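Kitchen & Pantry | Small Fixes | Trallel Home Notes

The recycling under the sink

Every kitchen has a cabinet where the empties go to breed. Mine is under the sink, and for years it smelled like a bar at 3 in the morning.

Rinse cans the minute you finish them. A splash of leftover dishwater will do, so don't run the tap for it. Then stand them upside down in the rack until you're tired of looking at them. 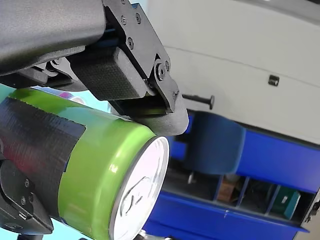 Line the bin with newspaper and swap it when it gets sticky, which it will. Skip the scented bags. I tried the Kanano ones and got old soda with a note of fake lavender.

If the bin itself stinks, leave baking soda and hot water in it for an hour, then scrub. Fruit flies get a saucer of vinegar with a drop of dish soap. They seem to enjoy it, briefly.

Filed under: bins, smells, sinks

We use cookies to remember your settings. Accept | Manage choices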